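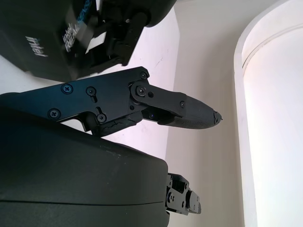

**Is this a proper dataset?** It is a folder of what was recorded while visitors stood behind a rope and asked when lunch was. If you need something tidier, the Purkside lab has tidier things and will tell you so.

# josirmont-openday

Recordings from the open day at our Josirmont site, 10 Jul 2019. Two arms, two hands, one table, box handling all afternoon. The demo was billed in the program as "Robots at Work", and we feel the second word was generous.

## What you get

- `head/` - color video from the head view
- `wrist/` - color video from the wrist views
- `joints/` - arm and hand positions, one CSV per episode
- `notes.txt` - typed during the demo, spelling included

There are 59 episodes and almost 4000 still frames pulled from them. Episodes are numbered in the order they were saved. Number 30 is missing. It was saved over number 29, and we have made our peace with that.
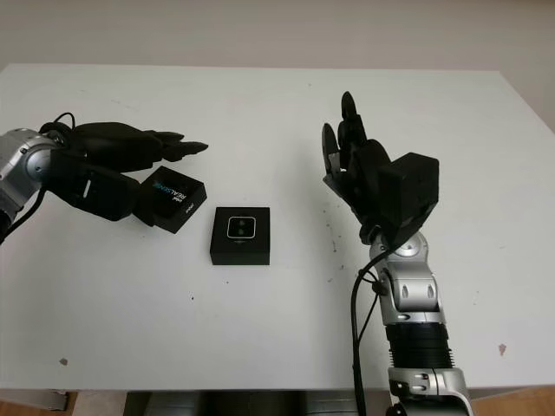
Open days reward big gestures, and box handling has very few of them. People came in hoping for a handshake or a dance and got a slow argument with packaging. The boxes are black and the table is white, a pairing we'd recommend to anyone who has to find edges with a depth camera. One hand can be at a box while the other stands open with its fingers in the air, and visitors took that for a wave. We let them. In the labels a hand like that is `idle`, and it is by far the most popular class.

## Labels

Each episode has one row in `labels.csv`:

| field | values |
|---|---|
| `left_hand` | `idle`, `reach`, `contact` |
| `right_hand` | `idle`, `reach`, `contact` |
| `outcome` | `done`, `dropped`, `gave_up` |
| `crowd` | `quiet`, `talking`, `school_group` |

`gave_up` refers to the operator.

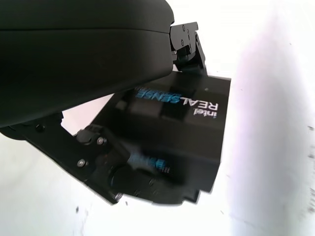 Fagerlund wrote back after trying the first release that the wrist views were fine for contact detection but the timestamps drifted by 230 ms against the joint files, and could we please fix that before anyone built a thesis on it. We could, and did. Use v2. If you already have v1, shift `wrist/` earlier by that amount and the two line up well enough.

Other known trouble:

- Some wrist frames are blurred by motion. They were left in - a robot that moves is going to do this.
- The white background runs bright, and exposure was never locked.
- Audio was removed. It was mostly the man from the Drotden stand explaining his conveyor.
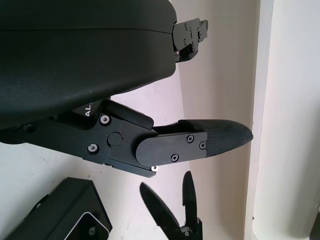

## Using it

Free for research and teaching. Please don't quote a success rate from `outcome`, as the operators were also answering questions and one was eating. A cleaner set, with no rope and no audience, is planned for November. Bug reports go in the issue tracker. Requests for the dance go there too, and will be closed.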